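From: Trinidad Cantero
To: league-talk
Subject: Re: [league-talk] Boundary rope at Plomham, and the drinks break while we're at it

Rocío, thank you for writing this down. I had been hoping somebody would, in the sense that I had been hoping it wouldn't have to be me. Replies in between, and I've cut the bits where we agree, which didn't take long.

Rocío Cordero wrote:

> I'd like us to settle the Plomham boundary before the season. Last
> year it was in a different place every week. Against Provmont it
> was so short on the road side that Hamport's number nine hit three
> sixes in an over, and he has never hit three sixes in his life.

I was bowling that over. I'd ask the list to note that all three were good balls and that one of them would have been caught at any ground laid out by adults. But yes, the rope moves. The home side puts it out at whatever distance they can manage before someone calls them over to look at the pitch, and then it stays there. On the road side there's the drainage ditch as well, so the choice is a short boundary or a fielder up to his knees in it, and I've seen both.

I don't think it's sharp practice. Plomham have lost most of the games where it was short, mine excepted.

> What I propose is a minimum of 55 yards on the road side and 60
> everywhere else, paced out by both captains together before the
> toss. If it can't be done, the game is played anyway but sixes on
> the road side count as four.

The first half of this I like a lot. The second half I've turned over several times, and every time I do I see a different argument starting at square leg.

Pacing first. "Paced out by both captains" sounds fair until you picture our captains. The Hamport captain is six foot five. Ours takes a stride like someone crossing a wet kitchen floor. Fifty-five of his and 55 of hers will land you in two different zip codes. Could we buy a tape? A long one, the surveying kind on a reel, kept in the roller shed with the stumps. I would happily give up the time it takes to walk it, and it would spare us the thing where two grown people march off side by side counting out loud and trying to put each other off.

As for sixes counting four, who decides which side the ball left on when it goes over long-on, which at Plomham is the corner where the road side turns into the other side? You'd need a marker there. Then you'd need to agree what happens if it goes over the marker. I can already hear the email thread, and I can already see that I'm on it. I'd sooner say that a ground that can't make 55 just plays what it has, both teams bat on it, and bowlers like me work on our personalities.

> Rope: the old one is rotten in two places and tied together in
> more. A new 1000 foot rope is quoted at $900 delivered, which
> sounds like a lot until you've tried to coil the old one.

I have coiled the old one. It smells like a pond and it fights back. But $900 made me sit down. Is that the thick white kind they use on television? We don't need a rope that looks good from a helicopter. We need something an umpire can see from the middle and a fielder can fall over without a trip to urgent care.

I'm also not sure 1000 feet gets round the ground. Somebody better at circles than me should check, but if it's 60 yards most of the way, I make the whole loop a bit more than that, and we'd be back to filling the gap with cones. (I have nothing against cones. I once saved four runs by throwing myself at one.) What about a thinner line with little flags every few yards? Ogundipe's had something like it in their window last summer, between the tennis stuff and the hockey stuff, under a sign that said "seasonal." I'll stop in and ask what they want for it. They still have our old team photo up over the register, so they may be kind, or they may have forgotten we know them.

> Second item, drinks. Under the rules it's one break per innings,
> five minutes. In practice I timed one at 14 minutes last July.
> We then finished the match in the dark.

I believe I was there for the 14 minutes, and in defense of everyone involved, there was cake. I also think the umpire had two pieces, so nobody was in a position to call time with a straight face.

The dark part I take seriously. I fielded the last six overs of that match at deep midwicket and for most of them I was going by sound. If we want to finish in daylight there are easier things to squeeze than the drinks. We could start when we say we start, for one. The fixture card says 1 p.m. and in three seasons I haven't seen a ball bowled before twenty past. There's always somebody's second cousin on his way with the good bat. Then there is the field change, when our side has a long talk about where to put the fielders and afterward puts them where they were.

So, my counteroffer, for what it's worth:

Toss at 12:40, whoever's there. If your captain isn't there, the other one calls and also flips, and you'll have to trust them.

First ball at 1.

Drinks stays at five minutes on paper. If it runs over, it comes out of the tea interval, which means the people eating cake are stealing from their own sandwiches. I think that would police itself.

> Last thing. Can we please stop scoring on the back of the lineup
> sheet? I had to work out the Provmont result from a photo of a
> photo and I still don't believe the extras.

The extras were mine as well. You can believe them.

Agreed on the sheet, though. I'd be fine with a proper scorebook for each ground. The phone app is good until the phone is at four percent, and the phone is always at four percent, and then some poor soul ends up on the lineup sheet again with a golf pencil. If it helps, I can bring back the book I took home in February. It has been propping up the short leg of my desk and I've become fond of the arrangement, but I'll find a magazine or something.

One request of my own while I've got you all here. Can Provmont tell us before the season whether the sight screen is going to be fixed? Last year it was a bedsheet at one end and at the other end a minivan. I got out to the minivan. I played a perfectly nice forward defensive to what I took to be the ball, and it was a hubcap catching the sun. I've told this story to my family and they've asked me to tell it somewhere else.

To sum up for anyone who scrolled: yes to 55 and 60, yes to a tape, no to sixes that are fours, let me talk to Ogundipe's before we spend anything on rope, toss at 12:40, and the cake can stay. If you hate any of this, say so on the list and leave the parking lot out of it. I park there.

Rocío, if you have last year's averages in anything more solid than a photo, could you send them over? Off-list is fine. Off-list may be best, in my case.

Trinidad
(right arm, medium, on a good day)

2 attachments

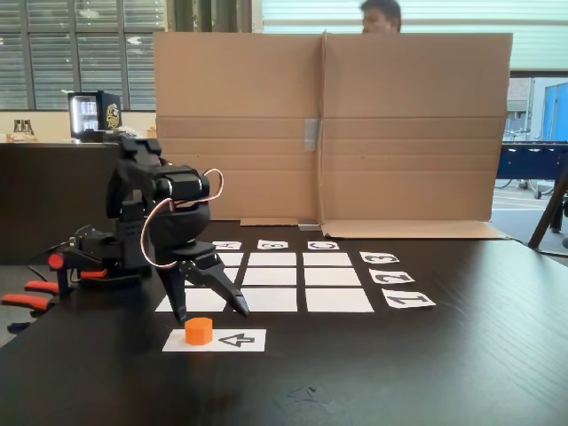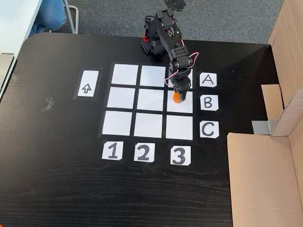

Robot arm and paper grid, two views

_______________
league-talk mailing list
To leave the list, send a message with "unsubscribe" in the subject line. Replies go to everyone, so read it over once first.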